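Surface wear on the metal side frames and glossy backs of used mobile phones

Student project report, Materials and Product Life module
Saimi Leinonen
Hurnley College, Department of Product Design

1. Introduction

Mobile phones are often resold or handed on while they still work. The price of a used handset depends partly on its appearance, and sellers describe that appearance in words such as "good", "very good" or "like new". These words are not applied in the same way by different sellers. The aim of this project was to find out whether a short written grading sheet would bring different people closer to the same grade for the same phone.

The project covers the outside of the phone only. Battery condition, screen faults and water damage were left out, as was the front glass, which most owners cover with a protector.

2. Background

Two parts of the body were studied: the side frame and the rear panel. On a coloured phone the frame is normally finished to match the back. When the finish is scratched, the reflection breaks up along the scratch and the mark shows as a line. Where the finish has been lost completely, the mark shows as a fleck of different brightness.

The rear panel behaves differently. A glossy back reflects its surroundings, so its colour seems to change from one end to the other, and a light mark can be hidden by a reflection or made to look worse by it. Fingerprints add to the difficulty. A fingerprint is not wear, but from a distance it dulls the gloss in much the same way as fine scuffing.

3. Method

The handsets came from the Okafor repair counter in Hurnley, which lent them to the department during April. Each was given a number and stored in a padded tray between sessions. No cases or stickers were left on.

The inspection surface was a plain off-white board. A dark surface was tried first and rejected, as dust from the tray showed on it and was twice recorded as damage. Lighting was a single ceiling panel with the window blind down. A desk lamp was used only for the second look described below.

Five graders took part. Each inspected every phone twice, once with no instructions and once with the grading sheet. The sheet divides the body into zones and asks for a score from 0 to 3 in each:

Zone A: side frame, long edges
Zone B: side frame, corners
Zone C: area next to the buttons
Zone D: rear panel, upper half
Zone E: rear panel, lower half

A score of 0 means no mark visible at arm's length or close up. A score of 1 means marks visible close up only. A score of 2 means marks visible at arm's length. A score of 3 means a dent, a chip or a patch of missing finish.

The long edges were inspected with the phone tilted, so that light ran along the metal as a thin band. Marks that could not be seen with the phone lying flat were often clear in this position.

4. Observations

4.1 Side frame

The copper-orange phone was used as the reference for Zone A. Fine scratches and small flecks of wear run along the length of its frame, and there are greyish scuffs near one end of the back.
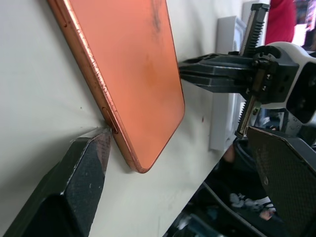

Saimi, I would have marked that sort of edge a 2 and you have written the sheet so that it comes out as a 1, which suits the seller more than the buyer. Helldale

The comment was left on the shared draft and is kept in the report as it identifies a weakness in the scale. Scores of 1 and 2 are separated by viewing distance alone. A long run of fine scratches can receive the same score as one isolated scratch. A revised sheet should record extent as well as visibility.

4.2 Rear panel

Disagreement was greatest in Zones D and E. Graders without the sheet tended to score fingerprints as scuffs. The sheet tells the grader to wipe the panel with a dry cloth and look again under the desk lamp, and most of the disputed marks were settled by this step.

5. Results

In total 477 zone scores were entered from the sheet. A further 100 were discarded before entry because the zone letter was missing or could not be read. Agreement between graders improved in Zones A, D and E. Zone B showed little change, corner dents being obvious with or without instructions. Zone C remained poor, as graders did not agree on how far from a button the zone extended.

6. Limitations

All the handsets came from one counter and had already been judged fit for resale, so scores of 3 were rare. The graders knew each other and discussed the phones between sessions. The order of inspection was the same both times.

7. Further work

The sheet should be redrawn with an outline of the phone on which Zone C is shaded. The Skilerus workshop has offered a second set of handsets in poorer condition, and the revised sheet will be tried on these first. Raw scores are stored in the department cupboard, folder 632.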